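Moving the recipe box to plain text files

Thu 27 May

I finished converting my recipe collection last night. The source material was a mix of index cards, printouts from sites that no longer exist, and an export from Lokdale, the recipe manager I had used for nine years. The export was a single file of 3749 lines with no consistent separator between recipes. What follows is mostly a record of the format I settled on.

Why not another app

Lokdale stores quantities as free text but scales them as if they were numbers. "1-2 onions" doubled becomes "2-2 onions". I reported this in April and got a polite reply. I also tried Zonbridge for a week. It handles ranges correctly, but it drops any step longer than 670 characters on import and gives no warning. My bread recipe lost its entire bake.

File layout

One recipe per file, lowercase names, hyphens for spaces. The first line is the title. The second is the yield. Then a blank line, the ingredients, another blank line, and the steps. Ingredients go one per line with the quantity first, the unit second and everything else after that. If there is no quantity, the line starts with a hyphen.

I use grams for anything dry above a tablespoon. Eggs are counted. Rakiya Eze, who has been cooking from an early copy of these files, argued for keeping cups as a second column. I tried it on the pancake file and the two columns drifted apart after one edit, so cups are out.

Scaling

The scaling script reads the first field of each ingredient line, multiplies it, and prints the result. Ranges are split on the hyphen and both ends are multiplied. Oven temperatures and times are in the steps, so they are never touched. Pan sizes are not touched either, and those still need a human decision. Salt and yeast scale linearly, which is fine up to double and questionable past that.

Where ingredients live

I added an optional tag at the end of an ingredient line giving its storage spot: pantry, fridge, or one of the pull-out wire baskets under the counter. The script can sort by that tag, so everything from one spot is listed together. It cut down on walking back and forth more than I expected.

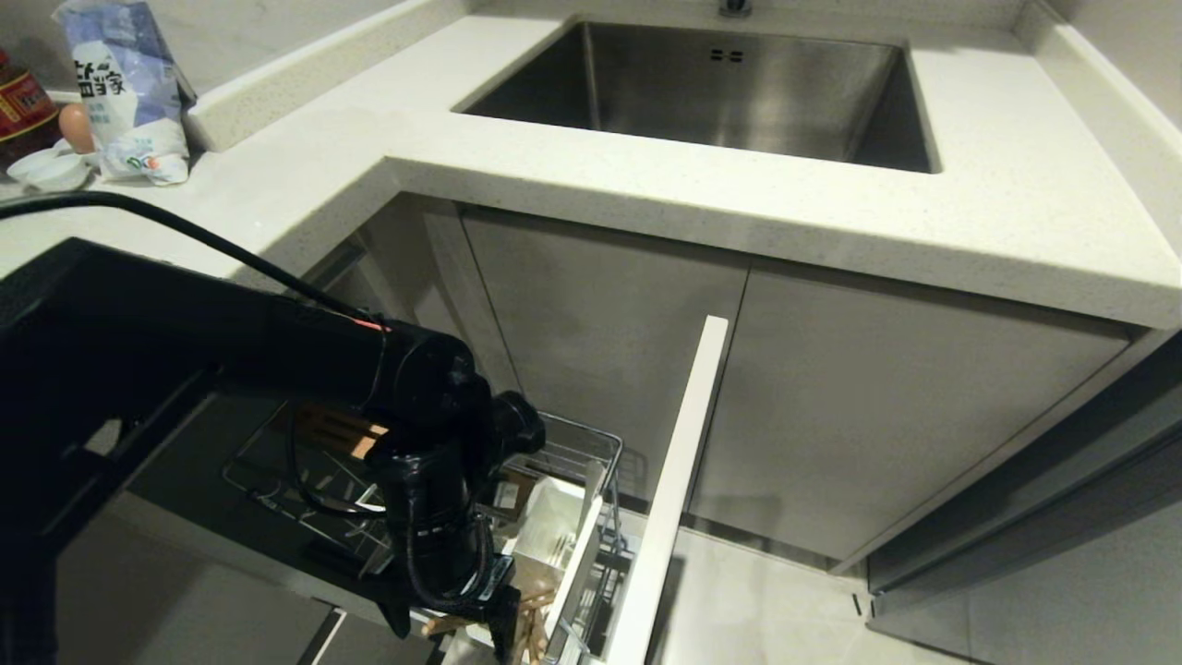 Still open

Sub-recipes are unsolved. The lasagna file refers to the sauce file by name, but scaling one does not scale the other. I may allow a file name in the ingredient field and have the script follow it one level deep.

Photos of the original cards are in a separate folder with matching names. My grandmother's are hard to read in places, and I have marked any guess with a question mark - the ginger cake has several.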